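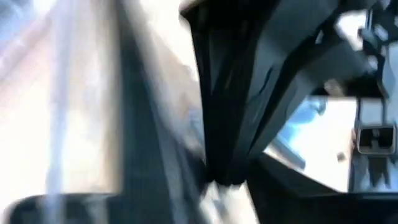

Según Asuka Yokoyama, un episodio movido sigue siendo un episodio, y si empezamos a tirar todo lo que sale borroso nos quedamos sin la mitad del movimiento rápido, que es justo lo que le falta al modelo. Yo le dije que vale, pero que una cosa es un poco de movimiento y otra un manchurrón negro con una esquina casi blanca. Se rio y me dijo que lo etiquetara como «tránsito» y siguiera. Así que lo etiqueté y seguí.

2018-12-17. Llevamos 3,823 episodios en Keltari. El objetivo era llegar a 3,000 antes de las fiestas, o sea que vamos sobrados de cantidad... y de calidad ya veremos. Sachiko Ogura quiere que repasemos 200 a mano antes de lanzar el siguiente entrenamiento, a ojo, uno por uno, y me han tocado a mí casi todos (¡por hablar!).

Lo de la cámara de la muñeca me tiene dividida. Cuando la pinza se para encima de algo, da gusto, se ve el agarre mejor que con cualquier otra. Pero en cuanto el brazo gira deprisa se convierte todo en rayas, y yo me quedo mirando la pantalla con la cabeza torcida, intentando adivinar qué es arriba. Propuse bajar la velocidad en los traslados. Asuka dice que entonces el robot aprenderá a ser lento, y la verdad es que en julio nos pasó algo así con Harb – iba como una abuelita cruzando la calle y tardamos semanas en quitarle la manía.

Al final hemos quedado en una cosa intermedia: misma velocidad, exposición más corta, y los tramos de tránsito con menos peso. Mañana pruebo con una tanda pequeña y comparo. También tengo que escribir a los de Privham por lo del disco, que se está llenando otra vez y no quiero borrar nada sin preguntar.

Por la tarde teleoperé dos horas seguidas y acabé con el pulgar dormido. Lo curioso es que ya noto cuándo una demostración me va a salir mal antes de cerrar la pinza, como cuando sabes que se te va a caer la tostada. Las guardo igual, con su etiqueta de fallo, que también sirven.

He llegado a casa tarde, he cenado sopa de sobre y sigo viendo rayas grises cuando cierro los ojos. Comprar pilas para el mando.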